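Re: What do you keep in the hallway medicine drawer?

merkeck_19
I finally emptied ours last night, all 6 little baskets of it, and oh my, the cough drops! I'm keeping the ointments in their cartons this time, standing up, so the names show.

Purkuvora
Good for you! I'd toss the cartons though, dear. They eat up so much room, and a tube lies flat.

merkeck_19
But then I lose the small print, and my eyes need all the help they can get. The mupirocin is staying in its box, worn edges and all.
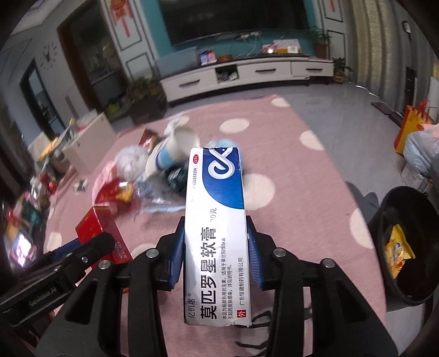
Pramotska
I'm with Purkuvora on most things, but cartons stay at our house too. I write the month I opened it on the flap, and December is my big clear-out.

Purkuvora
Oh, all right, I may keep a few.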